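We use cookies to remember your settings. Accept | Manage

Section 7: Setting up the Truvavent bathroom fan

Right, the fan's in the wall and the electrician has gone home, so now for the bit I enjoy! You'll want a small screwdriver and a cup of tea.

1. Switch the fan off at the isolator before you take the cover off. Please don't just use the pull cord (I know it's tempting).

2. Unclip the cover and find the two little dials. The left one is the run-on timer, the right one is humidity.

3. Turn the timer to 2. I had mine on the longest setting for a month and it drove us all mad at bedtime.

Caution: the dials stop at each end, so go gently and never force them past the stop. 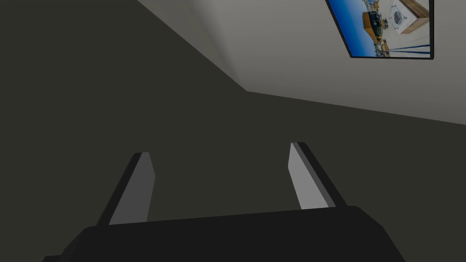 4. Set the humidity dial to 49 to start with. If the fan keeps coming on when no one's had a shower, nudge it up a touch and leave it a day – ours took a bit of fiddling in July.

5. Clip the cover back on, switch the isolator on and run the hot tap.

Note: a short whirr at start-up is normal. A rattle usually means the cover isn't quite home, so press the corners again.

Related guides
Cleaning the Truvavent filter
Fitting the Irkunholm wall vent
Mabuza pull cord: replacing the string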